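J'ai rencontré Bohdan Vasylenko un peu par hasard, parce que je cherchais quelqu'un pour me parler de levain et qu'on m'avait répondu trois fois de suite : « Mais va voir Bohdan ! » Alors j'y suis allée. Il tient un petit fournil à Gemville, dans l'ancienne droguerie Owusu (l'enseigne est toujours là, il l'adore), et il m'a reçue après la fournée, encore plein de farine et très bavard. 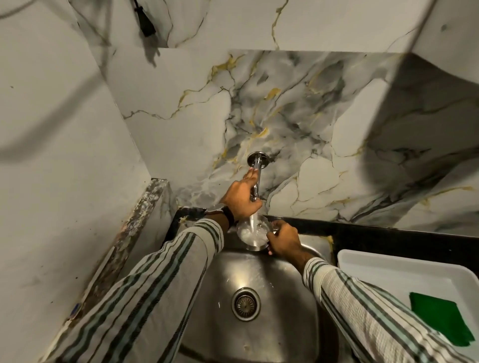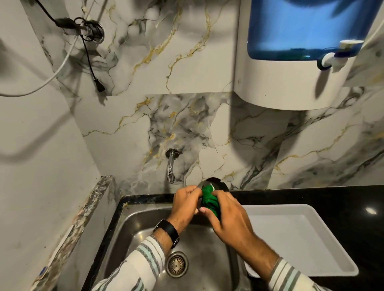
Au robinet et à l'évier.

Première surprise, il n'a jamais appris le métier à l'école. « J'étais comptable à Stanham, 26 ans dans le même bureau, tu imagines ? Je faisais du pain le dimanche, et il était mauvais, mais vraiment mauvais. Une brique. Ma fille s'en servait pour caler la porte. » Il rit, moi aussi, et il me coupe une tranche de seigle épaisse comme un dictionnaire.

Son levain, il l'a démarré avec de la farine du moulin de Prinmont et il n'en a plus changé. Je lui demande s'il faut vraiment le nourrir tous les jours, comme on le lit partout. « Non ! Les gens se rendent malades avec ça. Au frigo, il tient une semaine sans toi. Tu pars en vacances en août, tu reviens, il sent un peu le vinaigre, tu le rafraîchis deux fois et il repart. » J'avoue que ça m'a soulagée — le mien dort au fond du bac à légumes depuis Pâques.

On a parlé du printemps, forcément. En juin 2020, tout le monde sort du confinement avec une miche à montrer, et je pensais que ça l'agacerait. Pas du tout. « Il y a des voisins qui sont venus me demander pourquoi leur pâte collait. Avant, ils me disaient bonjour et c'est tout. » Il leur a donné du levain dans des pots de confiture, et il a vendu de la farine au kilo quand le supermarché n'en avait plus. Pendant cinq semaines, il a dormi très peu.

Et le four ? C'est là qu'il devient intarissable. Il l'a racheté d'occasion pour 1 675 euros à un pizzaïolo qui prenait sa retraite, et la sole chauffe plus à gauche qu'à droite. « Je tourne les pains à mi-cuisson. Mon dos n'aime pas, mais la croûte, regarde-moi cette croûte. »

Je suis repartie avec un pot de levain, une demi-miche et l'ordre de ne plus pétrir aussi longtemps. « Tu mélanges, tu attends, tu replies. Et tu me rappelles quand tu l'as raté. »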